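Hametti Tightens Water Hardness Limits for Office Coffee Machines

The town of Hametti will apply a new set of water treatment rules to shared coffee machines in municipal buildings, the public works department announced on 28 September 2022. The rules set a hardness ceiling for water used in the machines, fix a descaling interval, and require each building to keep a written log.

The change follows a maintenance review completed in June. Technicians inspected machines in the town hall, the library, the bus depot and the Skekau Road annex, and recorded scale thickness on heating elements and in outlet valves. Machines supplied from the eastern wells showed the heaviest deposits. Those on the reservoir line showed little buildup over the same period.

Under the new rules, water fed to a machine may not exceed 100 milligrams per liter of hardness, measured as calcium carbonate. Tap water at the Skekau Road annex was measured at 168 milligrams per liter during the review. Buildings above the ceiling must either install a softening cartridge on the supply line or fill machines from a treated source.

"The water is safe to drink at either figure," said Revathi Varma, who heads building services for the town. "The limit is about equipment life. Scale insulates the heating element, the element runs longer to reach temperature, and the thermal cutoff eventually trips."
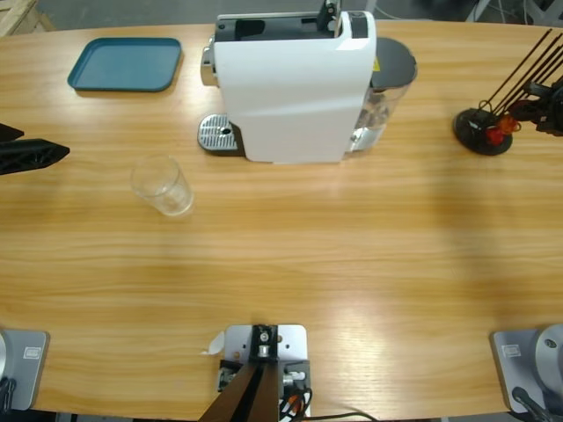
By Demetrius Tran
Utilities and Public Works

Capsule machines are covered along with drip brewers and plumbed-in units. The department had considered leaving them out on grounds of cost, as a small capsule machine is often cheaper to replace than to repair. The final text includes them after the review found that they accounted for most of the service calls logged by building staff.

Descaling will be required after every 704 brewing cycles on machines that count them. Machines without a counter are to be descaled on a calendar schedule set by the building manager, with the interval based on the measured hardness of the supply. Citric acid solution is the default agent. Vinegar is not permitted, as the department says it can degrade some seals and leaves an odor that requires repeated flushing.

The logs must list the date of each treatment, the agent used, and the hardness reading taken before refilling. Test strips will be issued from the central store at the depot. A strip reading near the ceiling must be confirmed with a titration kit before a cartridge is ordered.

Cartridges will be bought under an existing supply contract with Drastis, which already provides filters for the town's drinking fountains. The contract runs for 5 years and allows quantities to be adjusted without a new tender. Spent cartridges go back to the supplier for regeneration.

Caroline Lyimo, a water chemist who advised on the review, said the ceiling was set with some margin. Fully softened water was ruled out. "Very soft water can be more corrosive to certain metal parts, and some level sensors depend on dissolved minerals to conduct," she said. "The rules ask for a reduction in hardness. They do not ask for zero."

Privately owned machines kept in staff rooms are exempt from the log requirement, although the department will supply test strips on request. Cafes that lease space in town buildings are also exempt and remain responsible for their own equipment under the terms of their leases.

Building managers will receive the forms and a dilution chart with their next supply delivery. Questions about cartridge sizes should go to Kanini Simiyu in the building services office. The readings from the June review, listed by building and supply line, are available at the public works counter in the town hall.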